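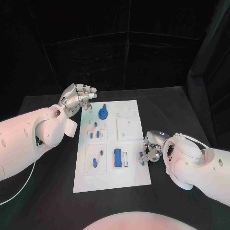
The Placement Office at Plerklow

Under Article 12 of the Office Rules, every blue part was to rest within its own outline before the close of the day. The Rules did not say what was to be done with a part for which no outline had been drawn.

Registrar Yoon-hee Kang raised the matter on Wednesday. A peg had been received from Ghaffari under Entry 401, and the register gave it a weight, a color and no place. She requested instructions from the Director in writing.
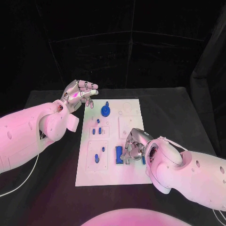

Solomiia Levchenko replied that the board had been approved as printed and could not be amended before March. In the meantime the peg was to be regarded as in transit, and a line was to be kept open for it in the register.

The Registrar kept the line open. She entered the peg each morning and carried it forward each evening, in the same black ink her predecessor had used. Other parts came and were given their outlines. When the lamps were lowered she stayed at her desk and read the old entries back to the first page, where she found a peg of the same weight and color, received from Ghaffari, in transit.

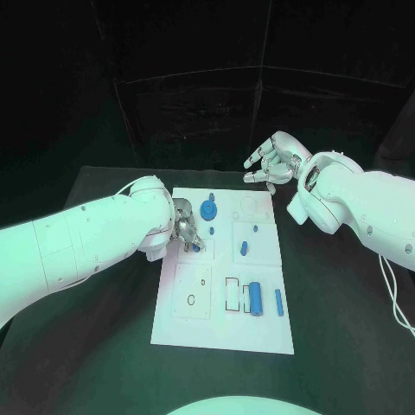 The board, with its printed outlines and blue parts.

She turned to a clean sheet and began her second letter to the Director.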